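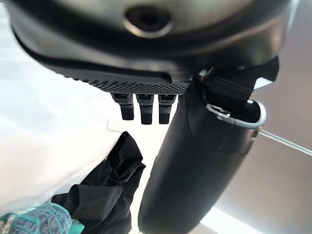 Clothing on the bed during room turnover: proposed change to Section 4

Ellell Residence Services - Staff Discussion Board
Housekeeping Standards > Bedrooms and Linen
11 replies

r.slaoui
Housekeeping Standards, Rundberg House

Colleagues,

Section 4 of the bedroom standard currently reads: "Loose clothing found in the room shall be gathered on the bed, sorted, and returned to the resident's storage." I would like to propose that the words "on the bed" be removed and replaced with "in the basket provided."

Sorting on the bed has been our practice for as long as the standard has existed. It is convenient in the larger bedrooms, where the bed is the only broad surface at a comfortable height. It also means that worn clothing is placed on bedding that may have been changed the same morning. At Rundberg House we received several comments on this point in June, and I consider them reasonable.

Comments are requested from all sites before the text goes to print.

p.tapley
Site Lead, Gernberg

Thank you for raising this. Gernberg does not support the change as written.

The baskets supplied to the bedrooms are small. A resident who has left a week of clothing around the room will fill one before the sorting has begun, and staff will then be working from the floor. I would prefer clothing on a sheet to clothing on a carpet. The present order of work in Section 4 is also sensible: clothing first, bed second. If the bed has not yet been made, no harm is done by using it.

v.bogdan
Laundry Coordination

I must disagree with the previous reply on one point. The order of work is sensible only where the sheets are going to the laundry that day. Under the current schedule, sheets are changed every second turnover. On the alternate visits the same sheet stays on the bed, and whatever was sorted on it has been in contact with it.

There is a separate matter of color. Dark garments leave lint on white sheets. We rewash sheets for lint and for no other reason, and I would be pleased to stop.

r.slaoui
Housekeeping Standards, Rundberg House

I would ask that we all keep the same type of room in mind.
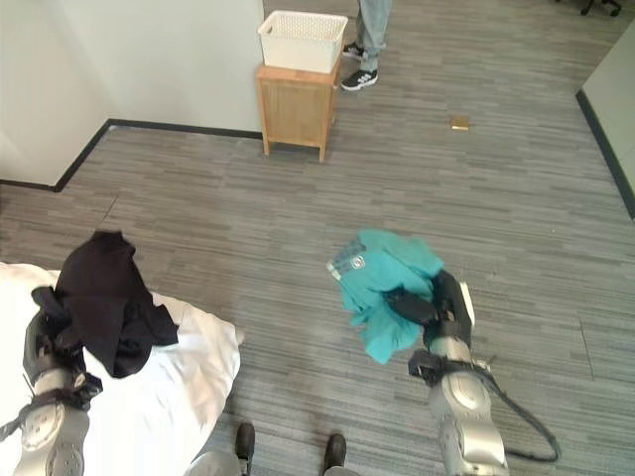
Bedroom with clothing in hand: black garment at the bed, teal shirt above the carpet, basket on the cabinet.

Members will note the position of the basket. It stands on top of the small cabinet against the wall, and the clothing is being handled over at the bed. My proposal assumes that the basket is brought to the work. I accept that the wording does not say so, and it should.

p.tapley
Site Lead, Gernberg

The picture is helpful, and I believe it supports my position. The sheet is already rumpled. It would be straightened or replaced in any case, and the black item resting against it makes little difference to the result.

I would add that the basket shown has perforated sides. We use similar ones. They are suitable for light items such as socks and undershirts, but a heavy sweatshirt will fill one on its own.

a.haugland
Training

I have read Section 4 again with the picture in view and would like to draw attention to a different clause. Paragraph 4.3 states that the floor is to be cleared before clothing is sorted. There is a small flat tan item on the carpet. I cannot tell from the picture what it is. It may be a card or a wallet, and in either case it should be picked up and placed where the resident will find it before any garment is moved. Small items are easily gathered up with clothing and sent to the laundry.

At the last refresher I handed out 99 copies of the checklist, and 4.3 was the paragraph most often left unticked.

v.bogdan
Laundry Coordination

Agreed in full. The laundry keeps a drawer for such items, and I would like it to be emptier.

h.abdelaziz
Purchasing

For the information of all sites: if a larger basket is wanted, Purchasing can obtain the Huanca model, which is taller and has a solid base. The minimum order is 100. An order of 500 would cover every bedroom at every site with a margin for replacements. I would ask that no site order individually.

Please also consider where a larger basket would be kept. The cabinet in the picture is a small one on four legs, and a tall basket on top of it may obstruct the wall switch in some rooms.

p.tapley
Site Lead, Gernberg

In that case it should stand on the floor beside the bed.

h.abdelaziz
Purchasing

Then the vacuuming instruction in Section 6 will require revision as well. I mention it only so that the cost of the change is understood.

a.haugland
Training

May I suggest a compromise? A spare flat sheet - one already withdrawn from use - could be spread over the bed before sorting and folded away afterward. Staff keep the broad surface, and the resident's bedding is not touched. Room 1413 at my own site has been handled in this manner at the resident's request, and the added time is slight.

r.slaoui
Housekeeping Standards, Rundberg House

I am grateful for this suggestion and have drafted the following for comment:

4.2 Loose clothing shall be sorted in the basket provided, which shall be brought to the bedside. Where the quantity of clothing exceeds the basket, a cover sheet shall be spread over the bed and the remainder sorted upon it.

4.3 Small items found on the floor shall be collected and placed in view of the resident before any clothing is moved.

4.4 Shirts shall be shaken out, turned right side out, and folded with any printed logo facing up.

p.tapley
Site Lead, Gernberg

Gernberg can accept 4.2 and 4.3. I remain opposed to 4.4. Residents fold their shirts in different ways, and I see no purpose in regulating the direction of a logo.

v.bogdan
Laundry Coordination

The laundry will supply withdrawn sheets for use as covers. Please send quantities by site. I have no view on logos.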